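Histoire des ensembles amateurs, séance 4
L'harmonie municipale et ses sous
Notes de cours, I. Delacroix

Rappel de la dernière fois : un orchestre amateur, ça répète le soir, ça joue faux en janvier et juste en juin. Reste à savoir qui paie le chauffage.

1. Le répertoire
Jusqu'aux années cinquante, l'harmonie joue surtout des transcriptions d'opéra. Le public connaît les airs, les clarinettes tiennent les parties de violon et s'en plaignent. La marche sert à entrer, à sortir et à couvrir les discours. L'arrivée du saxophone dans les rangs fait des histoires, surtout chez les bassonistes, qui étaient deux.

2. Étude de cas : l'Harmonie Bélanger
47 pupitres à la fondation, un kiosque, un chef payé en bois de chauffage. Le fonds conserve 264 partitions, dont une bonne part annotée au crayon (« trop vite », « encore trop vite »). Lisez les annotations avant les partitions, elles sont plus fiables sur le tempo réel.

3. L'argent
Recettes du bal annuel : 1169 francs. Réparation du tuba : je vous laisse chercher dans le livre de comptes, page des catastrophes. La subvention arrive tard et l'on joue quand même - c'est à peu près tout le modèle économique.

À préparer
Lire le chapitre d'Ataberk Aydoğan sur les fanfares d'usine. Comparer avec Bélanger : qui choisit le programme, qui possède les instruments ? Deux pages, pas sept. Écoute obligatoire : la Marche de Clullar, en entier, reprises comprises.
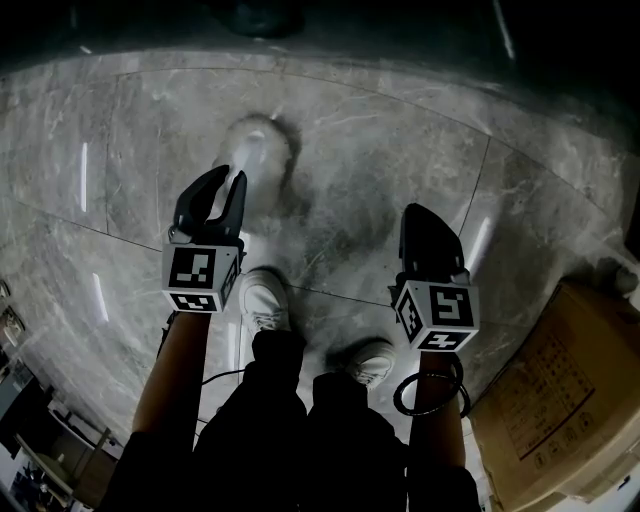
Deux pinces tenues à la main au-dessus d'un sol carrelé.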